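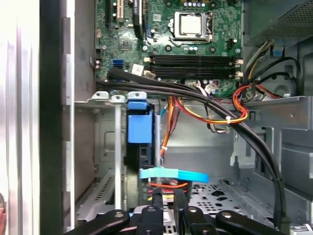
Photograph: Illberg Technical Centre / Dadine Room

Search the Centre Enter keyword Go

The Dadine Room: Parts and Assemblies

Gallery 11

The Dadine Room is the hardware workroom of the Illberg Technical Centre. It is used for the study, sorting and storage of desktop computer parts, and it supports the Centre's teaching in basic maintenance. The room reopened in May following the renewal of its benches and lighting, a project supported by the Veketti Fund.

Galleries in this series are intended for students who are preparing for a first session in the room, and for members of the public who wish to know what the Centre holds. Captions are kept brief. Fuller entries for individual items may be consulted in the printed register, which is kept at the enquiry desk.

1. Inside a desktop tower

The side of the case is open and the green motherboard can be seen with its processor in the metal socket bracket. Four black memory slots lie below it, with small white-and-tan latches at one end.

Power wiring in yellow, orange and black comes down beside the board from the grey supply housing. Further wires, among them a loop of red, orange and yellow, have been bound with a white zip tie. A light blue SATA port stands close to the memory slots.

Students are asked to study the wiring of a tower before they touch any part of it. Much of the difficulty in a first session comes from cables that cross the board and hide the connector being looked for. A sketch of the cable paths, made in pencil before work begins, is accepted as part of the coursebook and will be marked.

The following points apply to every tower issued in the Dadine Room:

The mains lead is to be removed and handed to the session leader before the case is opened.

Wrist straps are to be worn at the bench and clipped to the point provided.

Retention levers and slot latches are to be moved by hand only. Screwdrivers must not be used to lift them.

Zip ties are to be cut with the blunt-nosed cutters and the ends placed in the dish — they must not be left inside the case.

The Centre keeps 37 towers for teaching. They were selected for the ease with which their parts can be reached, and age was not considered a reason for refusal. Several were received through the Haslinger bequest, together with a quantity of manuals and spare leads. Towers from the bequest are entered in the register under the donor's name and may be requested for private study on the same terms as the others.

2. Mounting board and blue box

A grey 3D-printed board, with raised clips and sockets on its face, stands against a panel of upright aluminium slats. A thin green circuit board strip is held upright in the clips on its left side. To the right is a blue box with its lid tilted over the rim; the dark objects inside show a gold-coloured edge.
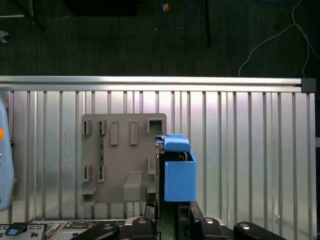

Reading time: 5 minutes

Boards and boxes are used throughout the Centre to keep small parts apart while a tower is open. Gold-coloured contact edges, where a part has them, should not be touched with the fingers. Parts are to be held by their sides and set down on the mat provided, or returned to a lidded box at the end of the exercise.

Students sometimes ask whether parts may be exchanged between towers. This is permitted in the second part of the course only, and each exchange must be written on the card kept with the tower. Cards are checked against the register at the close of each term. A part that has no matching card is withdrawn from use until its place has been established, and this can delay the sessions that follow.

Printed fittings are made to the Centre's own drawings. Copies of the drawings may be seen on request, although they are not lent. Schools wishing to make similar fittings are advised to write to the enquiry desk, stating the size of the parts to be held and the kind of surface on which the fitting is to stand.

Using the photographs

Photographs in this gallery may be reproduced for teaching without charge, provided that the credit is printed in full. Requests for any other use should be sent in writing and should quote reference 2764. The Centre is unable to supply prints by return of post — at least five working days should be allowed.

Visiting the room

The Dadine Room is open to registered students during taught sessions. Other visitors are admitted by appointment and are asked to leave bags, coats and drinks in the lobby. The register may be read at the enquiry desk without an appointment.

Corrections to captions are welcome. They should give the gallery number and the caption number, and will be considered when the page is next revised.

Page last revised 4 August 2018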